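Dralora Attractions List, version 2
README
Last updated Aug 15, 2019

What you are getting

One spreadsheet with 719 rows. Each row is something a visitor to the Skalholm lakefront might do on vacation, from renting a pontoon boat to looking at a very large fiberglass trout. The trout has its own row. It earned it.

Version 1 had more rows. Then I noticed that one mini golf course was listed under four names, all of them owned by the same windmill.

Columns

name: What the sign says. If the sign and the website disagree, the sign wins.
town: Skalholm, Ngau, or "between," which covers everything on the county road that both towns claim in summer and neither plows in winter.
type: Water, food, golf, show, trail, or other. Fudge shops are food. I have received mail about this.
season: Opening and closing month. "May" means the sign says May. It doesn't promise anyone will be there to unlock the door.
price: Adult ticket in dollars, before the parking fee. Parking is in the next column, where it can upset you separately.
rain_ok: Yes or no. The ferry says yes. The ferry has a roof over one bench.

Known problems

Prices are missing for 164 rows. Most of these are fishing guides, who prefer to discuss it on the phone, at length.

Hours for the Wukico water park are wrong. They were right on the day I typed them in.

The type "other" has grown to 200 rows and should be split up. I have been meaning to do it since the bumper boats closed.
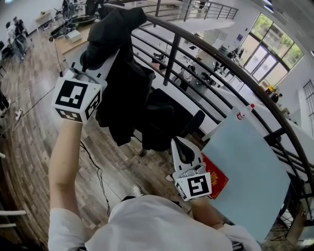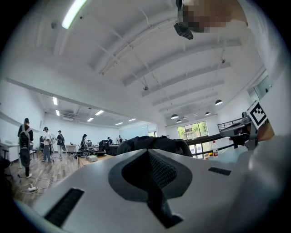 Using the list

Put it in your brochure, your app, or the binder by the phone in your rental cabin. Credit Dralora and leave the version number on it so complaints reach the right spreadsheet. Please don't sort the name column by itself. Somebody did that with version 1, and for a week the dinner theater was a bait shop.

Corrections are welcome if they come with a photo of the sign. Reviews of the fudge should go to the shop.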